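Teaching an arm to plug in a cable, one mistake at a time
August
By the Drellell newsletter desk
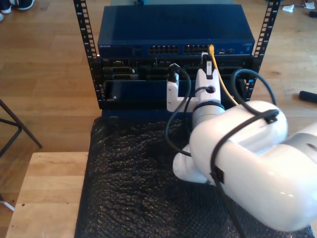
Starting with the failures

The lab at Drellell has been working on one narrow problem since the summer: getting a robot arm to push plugs into rack equipment without a person guiding it. The lead researcher on the project, called Flositz, says the job was chosen because it is dull and hard to do well.

"A person does it with their fingertips," she says. "You feel the edge of the socket, you wiggle a bit, and it goes in. The arm can see where the socket is, but the last few millimetres are mostly touch."

The usual approach is to record many good demonstrations and train on those. Her team did that first. They collected 1530 runs with an operator steering the arm, and threw out anything where the plug missed. The trained policy looked fine when the plug arrived straight. When it came in slightly tilted, the arm kept pressing.

"It had never seen a bad start," she says. "We had cleaned all of them out of the data. So it did the same thing over and over until the force limit stopped it."

What they changed

The second round of collection began from the mistakes. The operator would place the plug a little off, let it touch the face of the equipment, and then record only the recovery: back off, straighten, try again. The team kept 789 of these. They are short, most of them a few seconds long, and she says they were tedious to make.

"You have to be wrong in different ways. People get into a habit and always miss to the left. We ended up giving the operator a list of directions to miss in."

The final training set, which the group calls Stundness, mixes the recoveries with the original runs. In the lab's own trials, insertions that failed dropped from about 33 per cent to a level she would not put a number on until the write-up has been reviewed. She did say the gain came almost entirely from tilted starts. Straight ones were already good and stayed that way.

Cables in the way

I asked why the team works on a rack with other cables already plugged in, when a bare panel would be simpler.

"We did a bare panel. It worked nicely and then fell over as soon as we added a cable," she says. A cord hanging beside the port hides part of the view, and it can push against the gripper from the side. The policy read that push as contact with the socket. Adding runs with cords in different positions helped, though she calls it the weakest part of the work.

The team uses 2 kinds of plug at present. Whether the same recoveries carry over to a third is the next question. Early tries suggest that backing off and straightening transfer well, and that the final push does not.

"The force is different for every connector," she says. "I think you'd need a few new runs for each one. I'd like it to be a few dozen. It might be more."

The group plans to release the recovery set with the paper, including the runs where the recovery failed. She expects other labs will find those the most useful.

Contact the newsletter desk | © Drellell | Back to top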